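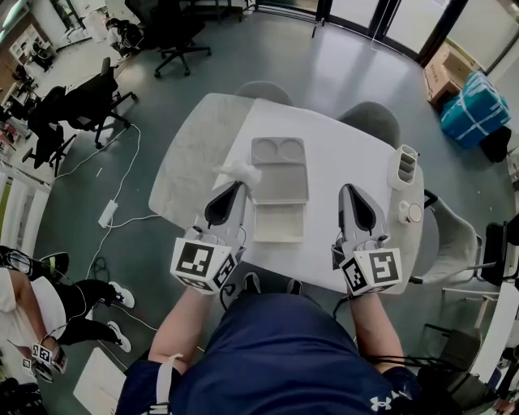

The Lurkstead–Giltgate game, known in both towns as the Long Third, was an amateur ice hockey match played on April 22, 2003, at the Trollovby Rink. It was the deciding game of that season's Trollovby League final and is remembered mainly for its third period, which was scheduled for 20 minutes and took most of the evening. Lurkstead won 3-2. Giltgate has never formally accepted this, although it has never formally done anything about it either.

Background

The Trollovby League was a winter competition for amateur clubs within driving distance of the rink, a distance that was interpreted generously when the league was short of teams. Lurkstead and Giltgate were its oldest members and had disliked each other since before there was a trophy to dislike each other over. The original quarrel concerned a borrowed set of goal nets. Both clubs claim to have been the lender.

Lurkstead entered the 2003 final as the stronger side on paper. Its captain, Reynaldo Manalastas, was a defenseman whose slap shot was feared by opponents and by people sitting behind the glass. Giltgate relied on its goaltender, Thư Lương, who had taken up the position in November after the club's regular goaltender moved away and left his pads in the locker room. The pads were too large for her, a fact Lurkstead supporters raised often and loudly.

The final was a best-of-three series. Giltgate won the first game 4-1 and Lurkstead the second 2-0. The second game was notable for a bench penalty given to Giltgate for "continued remarks," a phrase that later appeared on a scarf.

First and second periods

Attendance was given as 125, a figure that included both teams. Giltgate scored first through Jabari Mbwambo, whose shot from the left circle struck a Lurkstead skate, the crossbar and the goaltender's back before going in. Mbwambo described it afterward as the shot he had been planning. Manalastas tied the game on a power play early in the second period, and Mbwambo restored the lead with a much plainer goal, a wrist shot into an open side.

Lương stopped everything else. The official scoresheet credits her with 14 saves in the second period, though the "1" is written over another digit and has been the subject of letters to the local paper.

The third period

Play was first halted shortly after the period began, when the ice resurfacer rolled onto the playing surface. It had been parked on the ramp behind the north goal with its brake in a condition the rink described as "mostly on." No one was hurt. The machine came to rest against the boards near the penalty box, where Giltgate's Định Từ was serving two minutes for hooking. He was asked to stay where he was, and a debate followed over whether his penalty should continue to run while he was trapped. The referee, Yến Lò, ruled that it should not.

Moving the resurfacer took longer than expected. Its driver had gone home after the second intermission, taking the key with him, and he lived on the far side of the lake. Both teams returned to their locker rooms. Lurkstead's players ordered food, which arrived before the key did.

When play resumed, Lurkstead tied the game within a minute, with Từ still in the box. The lights over the south end then went out. A second delay followed, during which the two captains agreed to finish the period playing toward the lit end only, changing over at the halfway mark. Lò rejected the idea on the ground that it was not hockey. The lights were restored and the game went on.

The winning goal came with less than two minutes left. Manalastas shot from the blue line, Lương made the save, and the puck dropped into the gap between her left pad and her leg. She could not find it. As she turned to look, she carried it over the goal line. Lò signaled a goal after a pause that Giltgate supporters regard as evidence of doubt and Lurkstead supporters regard as evidence of thought.

Protest

Giltgate announced its intention to protest the result on three grounds: the length of the delays, the imprisonment of Từ, and the location of the puck. League rules required a protest to be submitted in writing with a deposit of $2,000, an amount set years earlier to discourage Giltgate. The club raised part of the money at a pancake breakfast and then spent it on goaltender pads in the correct size. No protest was filed.

Aftermath

Lương played for Giltgate for six more seasons and won the league twice in pads that fit. Manalastas retired the year after the final and coached Lurkstead's junior team, whose shooting from the blue line was reported to be enthusiastic. Từ kept the penalty box door when the rink was refurbished. It is now in his garage.

The rink replaced the resurfacer and bought a spare key. A rule added to the league handbook the following season states that a player confined to the penalty box by machinery "shall be deemed neither on nor off the ice," and has yet to be applied.

In popular culture

A stage comedy based on the game, The Mostly-On Brake, was written by Huỳnh, a Giltgate playwright who used one name professionally. It ran for two nights in the Lurkstead school gym. The ending was changed for the second performance at the request of the audience.

See also

Trollovby League
Goal net dispute
List of ice hockey games delayed by equipment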